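3.2 Wer redet hier eigentlich mit wem? Höflichkeitsbesuche zwischen Partnergemeinden 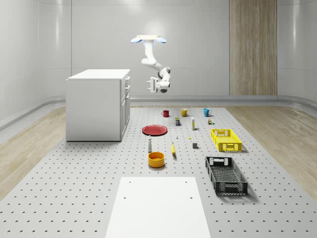 Abb. 4: Simulierter Raum mit hängendem Roboterarm und weißem Schrank.

Als ich im August in Jorkside ankam, hatte ich mir die Sache mit den Delegationen ziemlich feierlich vorgestellt (Fahnen, Händeschütteln, Gästebuch). Feierlich war es auch, aber vor allem war es laut! Die Abordnung aus Guthrie brachte 20 Leute mit, und bis alle einen Stuhl hatten, war die Begrüßung durch Gillespie Skinner schon halb vorbei.

Für diesen Abschnitt habe ich 40 Besuchsprotokolle gelesen, dazu die Reden, soweit sie jemand aufgehoben hat. Mich interessierte, wann aus dem üblichen »Wir können viel voneinander lernen« ein richtiges Abkommen wird. Blandine Gaillard hat das für Hedcombe schon einmal versucht und zählte damals nur unterschriebene Papiere. Ich zähle auch mündliche Zusagen mit, was Kamil Kratochvíl beim Gegenlesen gar nicht gefiel – wir haben lange darüber gestritten, und ich bleibe dabei.

Am ergiebigsten waren übrigens die Gespräche nach dem offiziellen Teil. Sunee Ruangrit erzählte mir beim Kaffee, dass der Schüleraustausch mit Guthrie auf dem Parkplatz verabredet wurde, im Protokoll steht davon kein Wort. Wie ich solche Fälle kodiert habe, erkläre ich in Abschnitt 3.3.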